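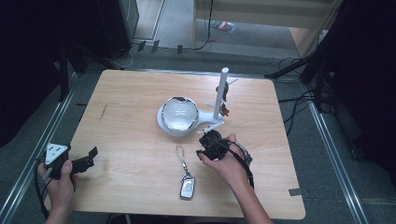

I moved to Ralstead in March, and the first thing I did (before I'd even found the box with the kettle in it) was ask the woman at the servo where the library was. She pointed across the road at a brick building with its blinds down and said it was open two mornings a week now, and one of those was mostly for toddlers.

So I've been thinking about libraries a fair bit since, and about who gets to use them. I work in Jaldale, 68 kilometres away, and I'm on the road by seven most mornings. By the time I'm home the place has been shut for hours, if it opened at all. Plenty of people in town are in the same boat, and the council's answer so far has been that borrowing is down. Well, of course it's down! You can't borrow from a locked building.

I grew up with a library that stayed open until eight at night, and I was in there constantly. Mum dropped me off after school and I'd do my homework at the big desk near the heater, then read whatever was lying around - horse books, a lot of atlases, a very out-of-date encyclopaedia of diseases that gave me nightmares for a year. It was warm and free, and you didn't have to buy a hot chocolate to keep your seat. I can't think of anywhere else in town that was true of, then or now.

People tell me it's all online these days, and some of it is. The regional service signed up to an app called Clestora and I've got it on my phone, and I like it well enough for audiobooks on the drive. But I joined the queue for one fairly ordinary crime novel and found myself number 239 in line. I looked on the shelf at the branch when I finally took a morning off, and there it was in hardback, free to anyone who could get through the door while the lights were on.

My favourite bit of that visit was a man who'd come in to print a form. He couldn't work the printer, neither could I, and the librarian sorted us both out in three minutes and then found him the second form he hadn't known he needed. I don't know how you put that in a borrowing figure. I'd love to see the council try.

Over in Yakubu they've gone the other way and given members a swipe card, so you can let yourself in until nine at night whether there's staff on or not. I was a bit sniffy about it at first, because I'd always pick a librarian over a card reader, but my neighbour's sister uses it to study and says there's usually someone in there. I'd take that here tomorrow. I'd take one late night a week, even, with the heater on and the blinds up.

The draft budget is at the front counter of the council offices for anyone who wants to comment. The counter closes at four, so I've asked them to post me a copy.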